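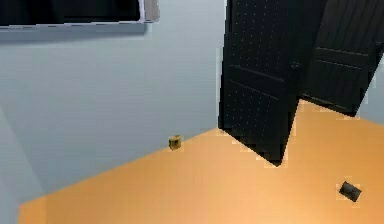
Kedell Arts will open Small Rooms, a free trail of digital and physical installations, along the Ornum riverfront in August. The trail has 30 stops in shops, boat sheds and public lobbies between the ferry landing and the old rope works. Visitors can walk the full route or join at any stop.

The trail was developed by Kedell with the Foritz sound studio and lead artist Lụa Sầm. It includes work by 58 artists, designers and programmers, most of them based in the region.

"I wanted people to go into a building they pass every day and spend a few minutes there," said Sầm. "Some of the pieces are loud and some you have to lean in for."

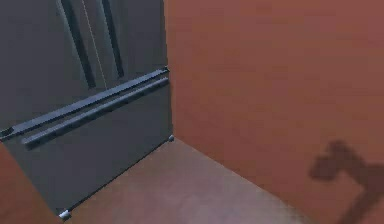

Foritz has recorded a separate audio track for each stop, using sounds collected from the river and nearby streets. The tracks play through speakers on site, and visitors do not need to download anything.

The largest work, Tô, fills the main hall of the rope works with 1,365 hand-folded paper lamps. The lamps change color as people move through the hall. Tô stays open until 10 p.m. All other stops close at 8 p.m. 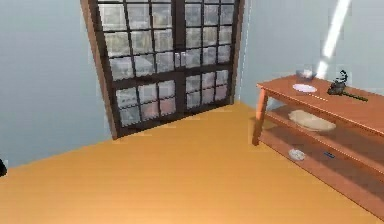
Visitor Information

Admission is free and no booking is required. Guided walks leave the ferry landing at 3 p.m. daily and are limited by group size, so early arrival is advised. Printed maps are available at the landing and at every stop. All stops have step-free access.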